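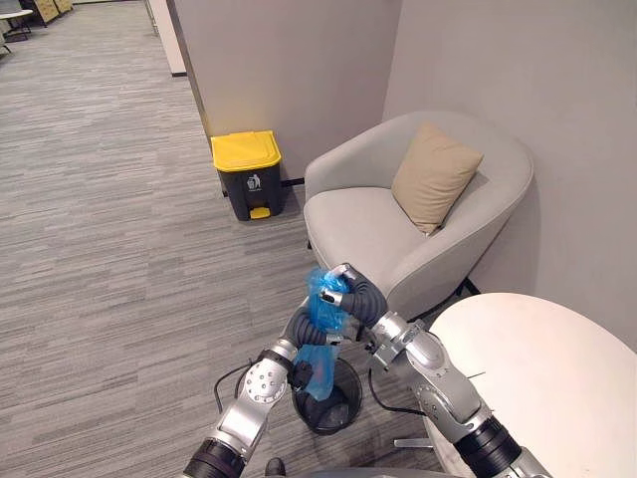 Bin day, two-handed: a blue bag over the small black wastebasket.

Tips > Workshop > Teaching Robots Household Jobs

Print this page | E-mail this page

I've been recording chore examples for our learning system at Cernbridge for long enough to have opinions, and the bin job is where most of mine come from. Our target for the Vudelus set is 500 good runs. We've got 255 so far.

First tip – start each run from a different mess. Shift the bin a bit, turn it, scrunch the bag another way. If you put everything back on the same spot every time, the system learns the spot and falls over the minute you move a chair. 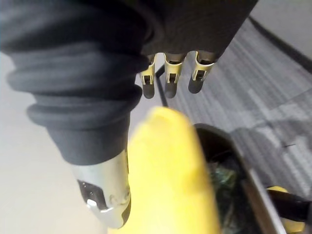
Wrist cameras are worth every bit of the faff, but do look through them before you start a batch! Something close to the fingers can swallow the view, like the big yellow blur here, with the bin's black rim only getting a look-in beside it. I keep runs like that as long as another camera has the wider picture. What I won't keep is a run with a smeary lens, so wipe them every 10 runs with a soft dry cloth.
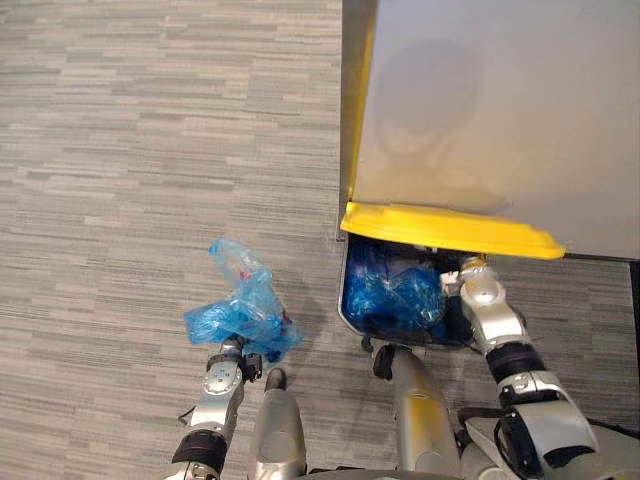

Labels want doing the same day, while you still remember what you were up to. I write one short line per step and say which hand does what: left hand holds the blue bag, right hand at the front edge of the bin, just under the yellow rim. "Empties bin" is no use to anyone in June. And keep your fumbles – a dropped bag that gets picked up again is a lovely example, so mark it as a recovery and carry on.

Filed under: Bins & Bags, Robot Helpers, Recording Tips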